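4.2 Where clothes rest between wearings

One of the most rewarding parts of the Plokasia household study was a question we nearly left out of the survey: where does a garment go when it has been worn but is not yet dirty enough to wash? Earlier work on laundry habits tends to treat clothing as either clean or soiled, with a single trip between the closet and the machine. Our diaries show something far richer. Of the 417 garments tracked across the two sites, Punetti and Wihongi, a large share spent time in a middle state that the households themselves had no settled word for. They spoke of "the chair," "the pile," or simply "not yet."

Denim is the star of this middle state! Jeans were worn more times between washes than any other item in the diaries, and they were also the item most likely to rest somewhere other than a drawer or a hamper. Households in Punetti, where bedrooms are small and closets are often shared, liked hooks and door handles. Households in Wihongi used bed ends, benches and the floor, and moved garments between these spots with surprising freedom — a pair of jeans could change place 3 times in a day without being worn at all.

We were delighted to find that these resting places carry meaning. Folded jeans on a chair were usually described as ready for tomorrow. Jeans left crumpled were more often described as undecided, and several diary keepers wrote that they would smell or inspect them before choosing. The form of the garment works as a kind of note to oneself, and it is a note that other members of the household can often read as well (Section 5 returns to what happens when they read it wrong).
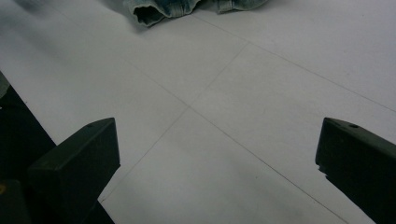
Figure 2. Light blue denim on a pale floor.

The floor deserves more attention than it has had. In the coding scheme we took over from the Zovard pilot, any garment on the floor was entered as discarded, and this hid a good deal of ordinary re-wearing. After we split the code in September, 10 diaries had to be read again from the start. The extra work was well worth it, as the new codes let us follow single garments through floor, chair and body without losing them at each change. We use the revised codes in all of the tables that follow.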